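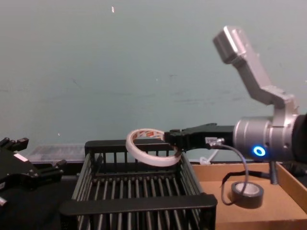 Wednesday, May. Third go at the Dudex paste. The claim on the tub is that it holds a poster to painted masonry and lets go again with warm water, no ghost, no lifted paint. I have read that kind of claim on a lot of tubs. Two panels this time, both primed and rolled with the same flat exterior gray we put on the courtyard wall, left to cure over the weekend. Split each one down the middle with white tape, same sort as the roll over the black basket, wide core, and pasted newsprint on one half and the heavier poster stock on the other. Tape edge was clean on panel A. On panel B it crept, my fault, I pressed it down with cold hands and didn't burnish.

Newsprint went on fine. It always does. Poster stock bubbled at the corners within ten minutes and I had to go back over it with the wide brush, so panel B now has more paste on it than panel A and Birger will say the comparison is worthless. He may be right. I'm keeping it in because on a real wall people go back over the corners too.

Removal, newsprint: soaked, waited, peeled. Came away in strips. Faint gray shadow of the type left on the paint, readable if you stand to the side. So, a ghost. Removal, poster stock: came off in one piece from the top half and took a thumbnail of paint with it at the bottom. I'd call that a fail. Iraklis calls it "within tolerance" but has not said whose tolerance.

Flour paste control, cooked the old way, left less shadow than the Dudex. I don't trust this result. The control sheets were from the end of the ream and looked drier to me, and the ink was from the previous batch. Needs doing again with sheets from the middle.

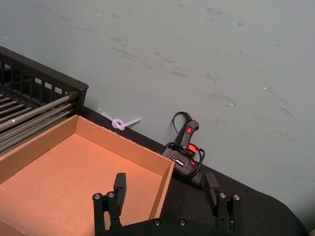 Rima Bataineh
Print room and wall works technician

Afternoon. Ink next. The Clilley job is 1040 posters, two colors, and the plan is still to paste the lot up along the underpass and leave them until the weather finishes them. Marina wants the red to fade before the black does, so that the lettering outlasts the picture. Nice idea on paper. My swatches from the south window say the red has hardly moved and the black has gone brown, the wrong way around for what she wants. The window glass probably blocks a good part of what would do the fading, so I'm not telling her no yet. Put a second set of swatches on the roof rail.

The Avari screen has a pinhole near the lower left registration mark. Filled it, 8 pulls, it came back on the last one. Filled again. If it opens a third time I want the screen recoated before anyone talks about starting the run. Chrysanthi thinks the emulsion is old. The label has no date on it so that's a guess, though I'd make the same one.

Read the Hnatiuk notes over lunch. They say street posters should be photographed the day they go up "to fix the work in its original state." Which state would that be? Half of what people remember about the last underpass series is what got written over it in the first week. If we only keep the clean shots we keep the dull part. I'd sooner photograph the same stretch repeatedly from the same spot and let someone else decide which one was the work.

To do:
Repeat flour paste control, sheets from mid-ream, current ink
Ask Dudex what paint they tested on (asked once already, got a brochure)
Roof swatches, check after rain
Recoat Avari screen if pinhole reopens
Show Birger panel B before it gets painted over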